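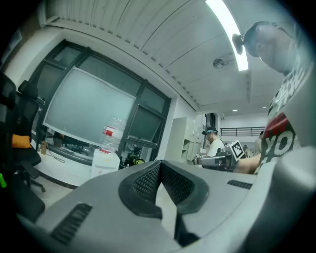
Teaching by hand: what we've been up to in the demonstration group

October 21, 2022

If you've walked past our end of the building since September, you've heard the clicking. Squeeze, release, squeeze, release, and then a groan when a take has to be thrown out. We're having a wonderful time, and several people have asked what on earth we're doing, so this is a longer item than usual.

The short version is that we're showing robots how to do small household jobs by doing the jobs ourselves. We pick up a hand-held gripper, do the task with it the way a person would, and let the gripper record what it sees and how it moves. Later on, that recording is turned into training material for an arm that has the same kind of fingers on the end of it. The arm isn't even in the room while we work, and that has changed our days completely.

Longtime readers will remember how we used to do this. For most of last year we taught the Koyama arm by remote control, one of us standing at the leader handles while the arm copied every motion a moment later. It works, and for some jobs we still love it (more on that further down). But it's slow. You can't feel what the arm is touching, so you creep up on everything, and a job that takes a person a few seconds with their own hands becomes a long, careful crawl. After an afternoon of it your shoulders let you know.

With the hand-held grippers you just move. You turn your wrist, you lean over the counter, you change your mind halfway and come in from the other side. Minoru Kawaguchi had been asking for this since he joined us, and he was grinning so hard through his first practice run that we had to stop and start over.

What goes into a take

Each gripper carries a wide-angle camera that looks out past the fingers. Some of our grippers also have a square black-and-white marker fixed on top, and you may have spotted those if you've come by. The checkered pattern is there so that other cameras can find the gripper and work out which way it's tilted. Keep your hand off it! The most common mistake in our first week was a thumb over a corner of the marker.

Before every block of takes we do a slow sweep of the room with the gripper, ceiling to floor, so the software has a map to hang the motion on. It likes a room with plenty going on in it. Blank walls give it very little to hold on to, and a room where people have been living and working gives it loads, so please don't tidy up on our behalf. Window frames, chairs, ceiling lights, the railing at the back -- all of that helps it figure out where the gripper has been.

Then comes the task. One person demonstrates and one person watches and keeps the log, and we swap after every block. A block is 80 takes. We tried longer ones at first and the takes toward the end got sloppy, with hands coming in too fast and objects dropped from too high, and the robot would learn that too if we let it.

The tasks this fall

We have 6 tasks on the list and two of them are finished. Folding a dish towel is done, and so is putting a cup on a saucer, which sounded easy and nearly broke us. The cup has to go down gently enough that it doesn't skate, and the handle has to end up pointing the right way. Soledad Sandoval worked out that if you let the little finger side of your hand settle first, the whole motion gets calmer, and the takes she recorded after that are the smoothest we have. We all do it her way now.

Still to come are opening a drawer and putting something in it, handing an object from one gripper to the other, sorting spoons from forks, and screwing a lid on a jar. The lid is the one I'm most excited about. People regrip constantly when they screw on a lid, and they don't notice they're doing it until they try it with two plastic fingers. The first time I tried, I turned the lid as far as my wrist would go and then just stood there, stuck, like someone who had forgotten how jars work.

The handover is also great fun, mostly for what it shows you about yourself. Minoru lets go early and trusts the other hand to have it. Soledad holds on until she's sure. Neither is wrong, and we'd like the robot to see both, so we're not asking anyone to change their style on that one.

How the arm is doing

We ran the first trained version on the Koyama arm at the start of this month, with the towel task. It folded the towel! It was a lopsided fold, and the arm paused over the second corner for so long that we thought the program had quit, but then down it came and finished. We ran it again with a towel it had never met, a thicker one with a stripe, and it managed the first fold and lost the second.

The second corner seems to be our own doing. When we went back through the recordings we found that most of us look away for an instant there, reaching ahead in our minds to the next towel, and the gripper drifts. You can see it over and over, in all of us. So we recorded another block with everyone paying proper attention to that corner, and the pause has become much shorter. I find this the most interesting part of the whole project. You learn how you fold a towel by watching a machine struggle with it in just the same place.

The cup and saucer run is next. We're waiting on new fingertips for the arm from Juller, a softer kind, and we'll use the same ones on the hand-held grippers so that both feel alike.

Why we're keeping the remote control

Nobody is retiring the leader handles. For anything where the arm's own reach matters, remote control is still the better teacher. A person with a hand-held gripper can step sideways or stretch up on their toes, and the arm is bolted to a table and can do neither. We learned this with the drawer. Our early practice takes were lovely to watch and about half of them asked for positions that the arm simply couldn't get to.

So for the drawer we're doing both. First a small set by remote control, so we know where the comfortable zone is, and then the hand-held takes with tape on the floor to keep our feet honest. Thanks to the people at Plitov who lent us their spare set of handles, which are lighter than ours and have a nicer trigger. We may be slow to give them back.

Small things we've learned

Charge everything the night before. Put the gripper down on its side, never on its fingers. Say "start" and "done" out loud so that the log keeper doesn't have to guess. Long sleeves get in the way of the lens. If you fumble and recover well, keep the take, because the robot will fumble too and it should know how a recovery goes. If you fumble and laugh, start over.

And drink some water. Squeezing a trigger for a whole block is more work than it sounds, and your hand will be stiff the next morning if you skip the breaks. We stop for 5 minutes between blocks now, no matter how well it's going.

Come and try it

We'd love more hands. Right now the recordings come from a small circle of people who have all picked up each other's habits, and the robot will be better off if it learns from left-handers, tall people, slow people, fidgety people and anyone who folds towels in a way the rest of us would find alarming. You don't need any background at all. The practice takes are short, and most visitors are comfortable with the gripper before they've finished the first few.

Savex has offered to bring over a group next month to record the spoons and forks with us, so if sorting cutlery is your calling, get in ahead of them. Talk to Soledad about times. If you already own a jar with a truly stubborn lid, Minoru would like to borrow it.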